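手持夹爪采集叠衣服数据，第一批设备该买几套？预算怎么列？

Doğukan Ağca
发布于 2019年8月24日

我们小组想做家务整理，先从叠衣服开始，任务场地就是普通卧室，衣服摊在床上，人拿着手持夹爪一步步叠，录下来以后给机械臂学。老板的原话是“先买齐再说”，财务的原话我就不转述了。

目前手上有两份报价。Henda 的手持夹爪一套 869 欧，带指尖垫和一年保修；Cuta 的一套 567 欧，指尖垫另算，保修那一栏写着“面议”。我原计划一口气买四套，左右手各一，再加两套备用。机械臂放到明年一月的预算里，型号还没定。
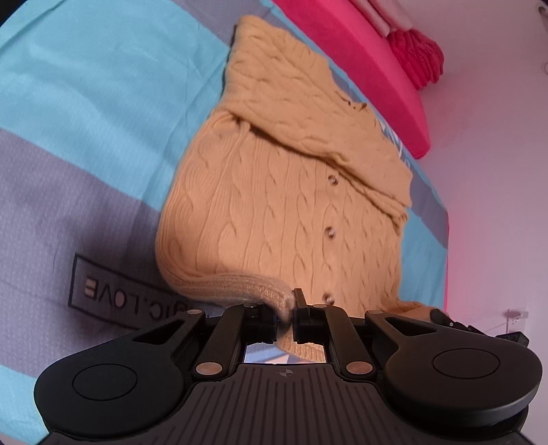 衣服主要是厚毛衣和针织开衫，薄T恤以后再说。我拿不准的有三件事：四套是不是太多；便宜的那家夹厚针织够不够用；除了夹爪本体，还有哪些钱是我现在没想到、到时候会被骂的。

Azra Matić
精选回复

四套太多。我们去年也是这么买的，其中两套至今保持出厂状态，转手应该很好卖。

先买两套，单手双手都能试。等你们把流程跑顺了，真有两个人同时录，再补不迟。报价单让供应商写明有效期，别口头约定。

两家怎么选，别看参数表，借样机回去夹你们自己的衣服。参数表上的最大开口是空着量的，绞花毛衣叠到第三层有多厚，它不管。重点试这几下：捏住罗纹下摆提起来会不会滑；袖子折到身上以后，指尖能不能只夹住袖子，不把底下那层一起带走；带扣子的门襟会不会卡在指缝里。Cuta 肯借就借，不肯借，那三百来块的差价你心里也就有数了。

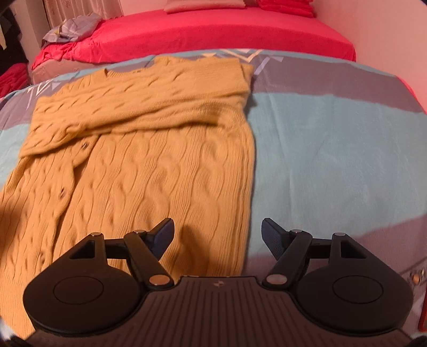

指尖垫按耗材列，单独一行，别塞进“其他”。毛线起球以后会粘在垫子上，擦得再勤也得换，我们第一年就报了两次追加，第二次审批的人已经认识我了。另外要留的钱：存储（比你想的大，录像没人舍得删）、备用连接线、运输箱、录制人员的工时。工时最容易漏，一个人录一下午，手腕比预算先撑不住。我们最后给耗材和杂项留了 400 欧，刚好花完，当然也可能是因为只有 400 欧。

机械臂那边提前问一句接口。手上夹的和机械臂末端装的如果不是同一种指尖，前面录的东西要打折扣。这件事最好在下单前问，我们是在验收那天问的。

Kılıçarslan
回复

买便宜的，坏了再买。

Lonari
回复

楼上那个算法我们试过，坏了确实可以再买，但交货期是 30 天，这期间人照样发工资。备用的不用买整套，问厂家能不能单卖指爪连杆和指尖垫，我们这边平时换的也就是这两样。

还有，衣服也写进预算。颜色、厚薄、有扣没扣都得有，光靠同事从家里带，带来的全是黑色卫衣。我们去二手店按斤买的，便宜，就是报销的时候要解释一下为什么研究经费里有超过一打女式开衫。床品也多备几套，花的素的都要，换一套被罩的钱比换一间卧室便宜得多。

Doğukan Ağca
补充

谢谢，改成两套了，耗材单列。Henda 答应借样机，Cuta 回信说“面议”。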